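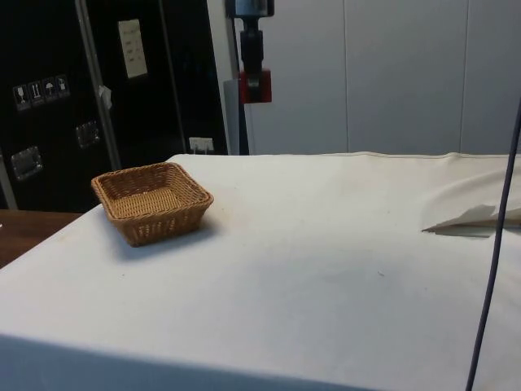
Basket, awaiting instructions.

Dec 16, 2019

I have been trying to bake bread for the better part of a year, and I think it is time to publish the results, in the sense that a company publishes its results when it is legally required to.

It began in June, which any baker will tell you is a silly month to begin. The apartment was already the temperature of a warm bath. I had just moved to Ullamstead, where the one bakery closes at noon and is out of everything decent by nine, and I reasoned that a grown adult with an oven and a library card could surely produce a loaf. People did it in the Middle Ages with no thermometer and worse teeth.

The library had one bread book. It was published in an era when you were expected to own a marble slab. It told me to build a starter, feed it daily, and "get to know its moods." I have gotten to know its moods. It has two. One is asleep and the other is on the counter, the floor and the inside of the toaster.

My first loaf weighed about the same as a bowling shoe and had a similar chew. The second one was worse, but I had hopes for it, so it hurt more. By the fourth I had learned that you are supposed to salt the dough. The book mentions this on a different page from the recipe, in a paragraph about Brittany.

I then did what everyone does when they are bad at something cheap, and made it expensive. There is a mail-order outfit called Tretisell that sells flour to people like me, and by people like me I mean people who will read a long web page about wheat at one in the morning. I bought their strong white, their stronger white, and a sack of rye that I still have most of. If anyone in the greater Ullamstead area needs rye, please get in touch. I will drive it over.

The Tretisell flour made a difference. My loaves were now failing in a more interesting way. They used to be flat and dense. Now they were tall and dense, with one enormous cave running under the top crust, so that each slice looked like a small proscenium arch. You could not butter it. You could have staged a puppet show in it.

Somewhere in there I bought a proper banneton, used it once, and found the dough had bonded with the cane so completely that I had to throw them both away together. I have kept to a mixing bowl and a floured dish towel ever since, and baskets in my life are strictly for serving. The bread goes in when it's done, someone says "oh, is this the homemade one," and we all reach for the butter.
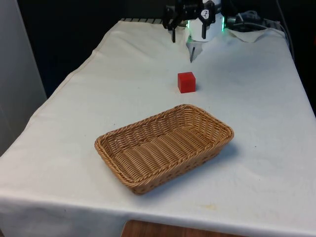 The matter of the oven

I blamed the oven next. It is a MacLeish, from back when they still made them in that shade of brown, and it came with the apartment along with a drawer of other people's takeout menus. The dial goes up to 500 but I have come to see the numbers as a kind of poetry. I put a thermometer inside it, set it to 350, and watched it settle at 259. I set it to 400 and it went to 259. It is a very good oven if you have something you want cooked at 259 degrees, and I have now looked into what that is, and it is mostly brisket.

The landlord sent a man. The man looked at the oven for a long while, opened the door, closed it again, and said, "Well, she's old." This was billed as a service call. He came back the next week with a new thermostat, and to be fair to him it has worked ever since, apart from a smell on Thursdays that I have decided not to pursue.

With a hot oven I finally got a crust. I can't tell you how proud I was of that crust. I tapped it. I photographed it from several sides. I sent the photographs to my sister, who wrote back "nice rock," and we did not speak for most of a weekend.

What I have now is a loaf that works maybe two times out of three – a plain white sourdough, nothing with seeds, baked in a lidded pot I got at the Brivlow flea market for 10 dollars. The seller wanted 12 and I held firm, and then paid 4 to park. It is the best thing in my kitchen. It has a chip in the handle and a lid that doesn't quite belong to it, and it turns out bread that I would pay money for, if I hadn't already paid so much money for it.

I did the arithmetic one evening, which was a mistake. Leaving out the oven, which was the landlord's problem, I have spent 140 dollars on flour alone. The bakery sells a perfectly good loaf for less than a cup of coffee. I could have simply set an alarm.

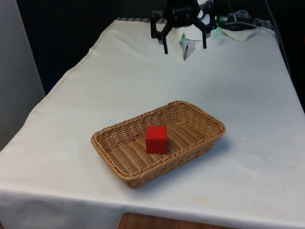
And I did try the alarm, in the fall, during a low stretch with the starter. I was at the bakery door by seven on a Saturday. There was already a line, and everyone in it knew each other, and they all turned and looked at me with the mild concern you would show a deer in a parking lot. The woman at the counter asked what I wanted and I panicked and said two bear claws. I don't like bear claws. I ate them both in the car.

So I am back to feeding the jar. I missed three days over Thanksgiving and it grew a gray liquid on top that the library book calls "hooch" and recommends stirring back in, and I did, and it forgave me, or at least it bubbled. The next loaf goes in tonight. I'm trying it with a little of the rye, a quarter cup at most, to see if I can get that sack down before the moths find it.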